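FOR IMMEDIATE RELEASE
1 March 2022

Fodgate asks packing suppliers to prove their claims

STOLLTHORPE – Fodgate, the packing advice service, today called on box makers to stop selling "stronger" cartons without saying what they are stronger than.

The call follows a review of 60 product sheets, Kimden and Eberhard among them. Most promised a tougher box. Few gave a test method, and one quoted a figure of 80 percent with no hint of what had been measured. Fodgate is not convinced that a small business ordering 2000 cartons gets anything for the higher price.

Brown cardboard boxes on a marble-patterned tabletop

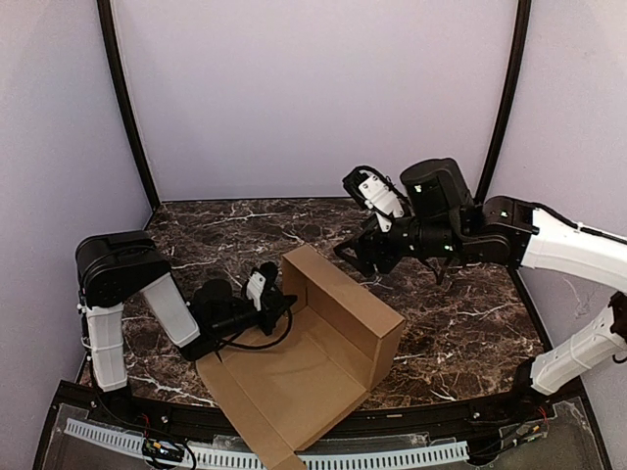
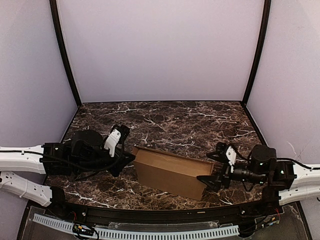
Fodgate's packing guide comes out in August and will be free to download. It starts with the ordinary box, which the service thinks is good enough for most light goods. A kraft-brown carton with no printing on it, set down at an angle on a dark veined surface, looks much the same whether it was sold as standard or premium. Buyers should ask for the test sheet before they order, and suppliers who have one are invited to send it in.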